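Drastgate cell

The Drastgate cell is a small tabletop robot station used for shape-sorting work, in which an arm picks up a flat block and fits it into the matching hole of a foam board. It was first put together by Bogumił Kurek and Anouk Smits at the Nindaria workshop, and most of what is known about keeping it in good order comes from the notes the two of them left in a ring binder beside the bench, which is still added to and is, in places, rather hard to read.

Setting up

The cell lives on a plain white table, and the notes are quite firm that the table should be wiped down before anything else is done, foam crumbs being fond of getting under the board and tipping it ever so slightly. The green board is then laid flat within reach of the arm. Its position is measured from the base, and 51 centimeters to the middle of the board is the figure written inside the binder's front cover (an earlier number has been crossed out with some force). Masking tape marks the places on the table that people need to find again.

After that come the cables. The arm's wiring runs in the open, so the person setting up moves each joint gently by hand through its whole travel, with the power off, and watches that no wire is pulled tight or pinched. The wires at the wrist deserve the most patience, as they have to follow every turn of the gripper and need a bit of slack left in them.

Care and repair

The connectors are pressed home every morning, and the bracket screws are checked after every 60 hours of running. A warm-up of three slow passes over the board is customary. Jadwiga Tokarz later added a page on the red printed brackets, which she reprints whenever a hairline crack shows near a screw hole. Her advice is to change them one at a time, so that the base never loses its place on the table.

When the gripper begins to set blocks down crooked, the wrist is looked at first, then the finger, and only then the stored positions.
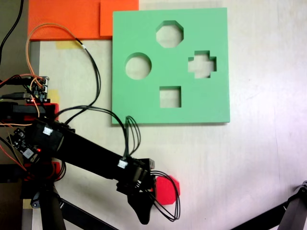 Ju-won Yook would add one thing to the part on wrist wires, which is that the slack should be checked again once the gripper is holding a block, as a loop that looks fine with the fingers open can still catch on a corner when the wrist turns.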